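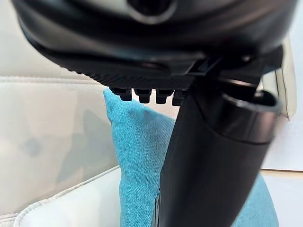
Bâtiment Clerden, rez-de-chaussée.

Contrôle intérieur de sécurité -- locaux de travail et de stockage
Site : Clerden
Exploitant : Brovance
Date de visite : 25 janvier 2023
Contrôle précédent : novembre
Cotation : C = conforme, R = à reprendre, NV = non vérifié, SO = sans objet

1. Issues et circulations

1.1 Portes de secours déverrouillées pendant l'occupation : C
1.2 Ouverture d'une seule main, sans clé : R
La porte côté quai force en bas. Il faut la pousser de l'épaule. Le seuil a été raboté en novembre et le défaut est revenu. Reprendre les paumelles.
1.3 Largeur de passage maintenue dans le couloir principal : C
1.4 Absence de stockage sous l'escalier : R
Cartons d'archives et deux chaises. Remarque déjà portée au contrôle précédent.
1.5 Marches et nez de marche en bon état : C
Bande antidérapante usée sur la première marche, encore acceptable. À changer avec le reste au printemps.
1.6 Main courante fixe : C

2. Éclairage de sécurité

2.1 Blocs autonomes allumés, voyant vert : R
Bloc de la réserve éteint. Les autres répondent.
2.2 Essai de coupure sur le départ éclairage : C
2.3 Autonomie d'une heure : NV
L'essai complet aurait obligé à vider l'étage. À programmer un soir, en prévenant le service de nettoyage.
2.4 Pictogrammes lisibles depuis le fond des locaux : C

3. Moyens d'extinction

3.1 Extincteurs accrochés, accessibles, signalés : R
Celui de l'atelier est posé au sol, support arraché. Rechevillage à faire dans la partie pleine du mur, la cloison ne tient pas.
3.2 Étiquette de vérification à jour : C
Passage de Tatorus, étiquettes collées sur tous les appareils. L'appareil n° 147 figure au registre sous un ancien emplacement, à corriger.
3.3 Agent adapté au risque : C
3.4 Plombs et goupilles en place : C
3.5 Consigne incendie affichée : R
Affiche présente, mais le numéro interne n'est plus le bon.
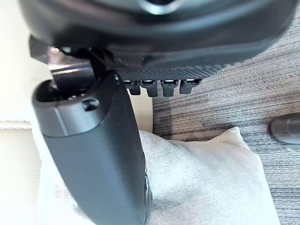 4. Installation électrique

4.1 Armoire fermée à clé, clé disponible : C
4.2 Repérage des départs : R
Départs 9 et 14 sans étiquette. Le 14 alimente les prises du local de pause, vérifié par coupure. Le 9 reste à identifier -- ne pas le couper en journée avant de savoir ce qu'il y a dessus.
4.3 Test du bouton des différentiels : C
4.4 Absence de multiprises en cascade : R
Local de pause, encore. Cafetière, bouilloire et radiateur d'appoint sur la même ligne. Le radiateur est à retirer. Si la pièce est trop froide, il faut régler la question du chauffage et le signaler à l'exploitant.
4.5 Câbles souples sans gaine abîmée ni raccord au ruban : C
4.6 Dégagement devant l'armoire : C

5. Rayonnages et manutention

5.1 Plaques de charge visibles : R
Absentes sur les travées Rozīte montées l'an dernier. Le fournisseur doit les envoyer. En attendant, pas de charge lourde au-dessus du deuxième niveau.
5.2 Montants d'aplomb, sans choc : C
Un pied éraflé, sans déformation à la règle.
5.3 Goupilles de lisses en place : R
Quatre manquantes, toutes du même côté. Des goupilles neuves sont dans le tiroir de l'établi, ne pas les remplacer par des clous.
5.4 Fixation murale des travées simples : C
5.5 Escabeau et marchepied en état : R
L'escabeau a perdu un patin. Retiré du service le jour même, étiquette posée. Le marchepied est bon.
5.6 Transpalette, freins et roues : C
5.7 Gants à disposition, tailles variées : C
Plus de petites tailles. Commande à passer.

6. Produits d'entretien

6.1 Flacons étiquetés : R
Un pulvérisateur sans nom dans le placard de l'évier, contenu inconnu. Mis de côté pour évacuation en déchet chimique.
6.2 Séparation des acides et des produits chlorés : C
6.3 Fiches de données de sécurité accessibles : C
Classeur complet, un peu en désordre.
6.4 Bac de rétention sous les bidons : C
6.5 Aération du placard : NV
Grille derrière le meuble, non accessible ce jour.

7. Premiers secours

7.1 Trousse complète et non périmée : R
Sérum physiologique périmé, compresses à compléter.
7.2 Liste des secouristes affichée : C
7.3 Registre des accidents bénins tenu : C
7.4 Rince-œil : SO

8. Suites à donner

Sans délai : radiateur du local de pause, dessous d'escalier, goupilles de lisses.
Avant la fin du mois suivant : porte côté quai, support d'extincteur, bloc de secours de la réserve, repérage des départs, consigne incendie, trousse.
Au prochain contrôle : essai d'autonomie des blocs, grille du placard d'entretien, plaques Rozīte si elles sont arrivées.

Commentaire : l'ensemble est mieux rangé qu'en novembre et les circulations restent dégagées. Les remarques 1.4 et 4.4 reviennent pour la deuxième fois -- à la troisième, elles seront transmises à la direction de Brovance avec demande de réponse écrite.

Original classé au registre de sécurité, copie à l'accueil.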